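Cutting back on sugar in drinks, month five

I said in the spring that I would write something when I had been at this long enough to have an opinion. It is August now, so I suppose that is long enough.

The short version for anyone who didn't read the first post: I was drinking most of my sugar. I don't have much of a sweet tooth for cake or candy, but I had a soda with lunch, a sweet tea in the afternoon and usually something else with dinner. My dentist brought it up, and then my doctor brought it up a month later. I did not want to quit everything at once. I had tried that before and it lasted until the first hot weekend.

What I did this time was write down every drink for a month without changing anything. The total came to 3,489 grams of sugar. I checked the math twice. That number is taped inside a cupboard door, and it has done more for me than any article I read.

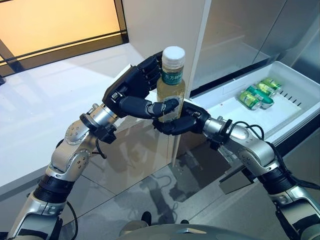

After the month of writing things down, I started with the afternoon drink. It was the easiest one to change because I was never very thirsty at that hour. I mostly wanted to get up from my desk. I switched to unsweetened tea that I brew myself the night before. The first week tasted like nothing. By the third week I could tell one tea from another, and the bottled kind I used to buy was too sweet to finish.

The tea I settled on is from Luretti, a plain green in loose leaf. I use two spoons to a quart, cold water, and leave it in the refrigerator overnight. Hot brewing and then chilling made it bitter for me. I also tried the Humivel fruit blends. The hibiscus one is good with a slice of orange. The apple one I would not buy again.

Lunch was harder. I tried plain seltzer and hated it for a while. What worked was mixing it, half seltzer and half juice, then moving the line down a bit every week. I am now at a splash of juice in a tall glass. Salameh, the grocery near my work, carries a sour cherry juice that holds up well when you thin it that far. Most orange juice doesn't.

I have not changed dinner on weekends. If we go out I order what I want. I decided that early on and I think it is the reason I am still going.

A few things about shopping. I read labels slowly now, and the serving size is the line to look at first. One bottle I used to buy listed 22 grams, which sounded fine until I saw that the bottle was two servings. "Lightly sweetened" seems to mean whatever the company wants it to mean. I also stopped buying single drinks at the gas station, and that saved more money than I expected.

The other change was where things are kept. Cans used to sit at eye level in the refrigerator, already cold. Now anything canned stays out of it, down low, and if I want one cold I have to plan ahead or wait for ice. Half the time I don't bother and pour a glass of tea. The pitcher has the eye-level shelf to itself. 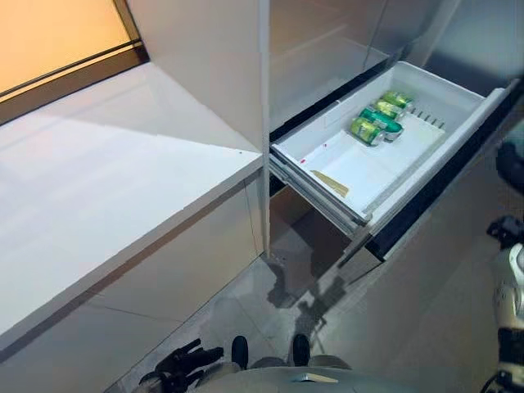

Where the numbers are now

I wrote everything down again last month, the same way as before. The total was 524 grams. Nearly all of it was from weekends, plus one birthday party with a very good lemonade.

I have not lost much weight, in case you were wondering. I sleep a little better, though I also stopped having caffeine after four, so I can't say which change did it. The afternoon headaches I got during the first two weeks went away and have not come back.

Next I want to look at coffee. I take it with a flavored creamer from Mosstead and I have been leaving it out of the totals, which was not quite fair. I'll start writing it down this month and post the recipe for the hibiscus tea when I have the amounts right.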